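作業台の上が片付かない人のスレ

読了時間：9分

投稿者：kiltley_bench
共同で使っている工作室の作業台について相談です。天板は明るい色の木で、長手方向に継ぎ目が走っているタイプです。作業を始める前は広いのに、気がつくと工具と部品で半分以上が埋まっています。

困っているのは次の点です。

・ドライバーの戻し場所が人によって違う
・小物ケースのフタの上が仮置き場になっていて、毎回どかさないと開けられない
・ケーブル類が奥に溜まる
・継ぎ目に細かいゴミが入る

壁は借り物なので穴を開けられません。有孔ボードは無理です。予算は2,000円まで。使うのは私を含めて数人で、片付けの得意な人はいません。同じような環境の方、どうしているか教えてください。

投稿者：マリウス
壁が使えないなら台の上に立てる収納しかないと思います。木箱を横倒しにして棚の代わりにするのが安いです。うちは百均のものを使っています。中に工具、上は何も置かない、と決めるのが前提ですが。

投稿者：paula_e
上に何も置かない、は守れた試しがないです。平らな面があれば物は乗ります。うちも共同の台ですが、上に置いていいものを一つだけ決めました。いま握っている工具だけ。帰るときに空にする。これなら続いています。

投稿者：マリウス
＞paula_e
それは少人数だからでは。人が増えると「いま使っている工具」が人数分になります。

投稿者：paula_e
＞マリウス
うちは9人で使っています。同時に台につくのは2人までなので、そこは条件が違うかもしれません。

投稿者：zamfira
相談の人、台の奥の方はどう使っていますか。奥行きがわからないので、ケースを勧めていいのか判断できません。

投稿者：kiltley_bench
＞zamfira
こうなっています。

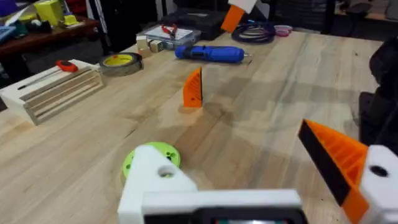
作業台の現状。奥に透明の小物ケースと黒いケース。

木箱はもうあって、左側に置いています。すき間のある板でできたもので、上には赤と黒の柄の長いドライバーが乗っています。マリウスさんの言う「上は何も置かない」がすでに破れている状態です。奥の小物ケースの上には赤い柄のペンチ。ほかにも小さいものが乗っています。

中央あたりに立っているオレンジの三角の部品は3Dプリンターで出したものです。置き場所が決まっていません。

投稿者：zamfira
ありがとうございます。思ったより奥まで使っているんですね。

見て気になったのは、よく使うものと使わないものの位置です。青い電動ドライバーとテープは出しっぱなしでも構わないと思います。どうせ毎日使うでしょう。問題は小物ケースの方で、奥にあるから手を伸ばすのが面倒になり、ついでに上に物を置いてしまう。ケースを木箱の隣まで手前に出して、黒いケースは台から下ろした方がいいです。

黒いケースの中身は何ですか。

投稿者：kiltley_bench
計測用の道具です。月に一度使うかどうかです。

投稿者：zamfira
それなら台の下か棚ですね。一等地に置くものではないです。

投稿者：florin_g
反対意見も書いておきます。計測用の道具は台の上でいいと思います。下に置くと蹴ります。前の職場でノギスの入ったケースを床に置いていて、台車をぶつけて買い直しになりました。2,000円では済みません。

投稿者：zamfira
＞florin_g
床に直置きとは書いていません。台の下に棚板を一枚渡すか、別の棚へ、という意味です。

投稿者：florin_g
＞zamfira
棚板を渡せる台かどうか、写真では脚が見えないのでわからないですよね。

投稿者：kiltley_bench
脚の間に貫が通っているので、板を乗せることはできます。ただ、掃除機が入りにくくなるのが少し嫌です。

投稿者：コルネル
ケーブルの話が出ていないので書きます。黒いケースの右に巻いてあるのは、黒っぽい紫のケーブルと、その隣のピンクのものですか。ピンクの方はケーブルかテープか見分けがつきませんでした。

どちらにしても、巻いて平置きにすると場所を食うし、下のものが抜けません。S字フックで吊るのが一番です。壁がだめなら台の側面に桟を一本クランプで留めて、そこにフックをかけます。穴は開きません。桟は端材、フックは一袋あれば足ります。

投稿者：kiltley_bench
＞コルネル
ピンクの方もケーブルです。桟をクランプで留めるのはいいですね。側面は空いているのでやってみます。

投稿者：マリウス
側面に出っ張りを作ると服が引っかかりますよ。通路側でなければいいですが。

投稿者：コルネル
＞マリウス
もちろん通路の反対側です。うちは三月からそれでやっていて、引っかけた人はいません。

投稿者：paula_e
木箱についてもう一つ。せっかく板にすき間があるので、ドライバーは上に寝かせるのをやめて、すき間に差せませんか。長い軸のものは寝かせると場所を取るうえに、転がって落ちます。丸い柄だと特に。

投稿者：kiltley_bench
すき間の幅が広いので、細い軸だと柄の根元で止まらずに傾きそうです。

投稿者：paula_e
それなら端材に穴を開けて差し込み台を作るのが早いです。奥に小さい木のブロックが二つありますよね。白っぽいもの。あれが余りなら材料になりませんか。

投稿者：kiltley_bench
あれは接着のときに当て木として使っているので残しておきたいです。ただ、差し込み台自体は別の端材で作れます。厚みはどのくらい必要ですか。

投稿者：florin_g
軸の長いドライバーを立てるなら、厚みよりも底の広さです。薄い板に穴だけ開けても倒れます。板を二枚、間を空けて重ねて、上の板は貫通、下の板は途中まで。これで軸が二か所で支えられます。私が作ったものは高さ106ミリで、長いドライバーを入れても倒れません。穴は軸より少し大きめに。きつくすると片手で抜けなくなります。

投稿者：zamfira
立てるのはいいけれど、刃先が下になると種類がわからなくなりませんか。プラスとマイナスを毎回抜いて確かめることになります。

投稿者：florin_g
＞zamfira
柄の頭に印をつけます。油性ペンで＋と－、それに番号。薄くなったら書き直し。

投稿者：マリウス
テープで色分けする方が消えません。使い古しのマスキングテープでもできます。

投稿者：florin_g
テープは油でべたついて剥がれるので、うちではやめました。このあたりは好みだと思います。

投稿者：コルネル
継ぎ目のゴミについて。木工用のパテで埋める人がいますが、おすすめしません。板が伸び縮みするので割れて、欠片がまたゴミになります。古い歯ブラシで継ぎ目に沿って掃いて、掃除機で吸うだけで足ります。

投稿者：paula_e
コルネルさんに賛成です。ただ、はんだくずや金属粉が出る作業なら、継ぎ目の上に薄いマットを敷いた方がいいです。うちはマットを持ち上げてゴミ箱に空けるだけにしています。

投稿者：kiltley_bench
マットは考えていませんでした。全面だと高いので、手前の作業する部分だけにします。

投稿者：マリウス
オレンジの部品の話がまだですね。出力した部品は増えるので、早いうちに箱を決めた方がいいです。試作と完成品を分けないと、あとで全部取っておくことになります。

投稿者：kiltley_bench
もう手遅れかもしれません。棚に試作の入った袋が溜まっています。

投稿者：zamfira
袋に日付を書いて、半年触らなかったら捨てる、で回しています。誰のものかわからない部品が一番残るので、名前も書いてください。

投稿者：コルネル
捨てる前に声はかけてください。うちで一度、治具を試作と間違えて捨てられて、揉めました。形だけ見てもわからないので。

投稿者：kiltley_bench
まとめて返信します。今のところ、こうするつもりです。

・小物ケースを手前、木箱の隣に移す
・ケースの上に置いていたペンチは木箱の中へ
・差し込み台を端材で作る（florin_gさんの二枚重ね）
・ケーブルは側面の桟に吊る
・手前だけマットを敷く
・試作は袋に名前と日付

黒いケースは保留にします。台の下に板を渡してみて、掃除の邪魔になるようなら元に戻します。買うのはクランプとフックとマットなので、予算には収まると思います。

投稿者：florin_g
桟を留めるクランプは締めすぎないように。天板の縁がへこみます。当て木を挟むといいです。そこであの白っぽいブロックが使えますよ。

投稿者：kiltley_bench
挟んだままだと接着のときに使えないので、それも端材を切ります。

投稿者：paula_e
置き場所を変えたら、最初の一週間は札を貼っておくといいです。「ペンチ」「ドライバー」とだけ書いた紙で十分です。口で言っても、その場にいなかった人には伝わりません。

投稿者：マリウス
札は剥がすタイミングを決めないと、中身と合わなくなったまま残ります。うちの引き出しには、今も空なのに「六角レンチ」と貼ってあります。

投稿者：paula_e
＞マリウス
それは六角レンチを戻した方がいいのでは。

投稿者：マリウス
行方不明です。

投稿者：kiltley_bench
札も作ります。桟の長さは側面を測ってから決めます。フックの間隔で迷ったらまた書き込みます。

投稿者：コルネル
間隔は、巻いたケーブルの直径より少し広めで。先に一番大きい束を吊ってみて、そこから順に決めると失敗しにくいです。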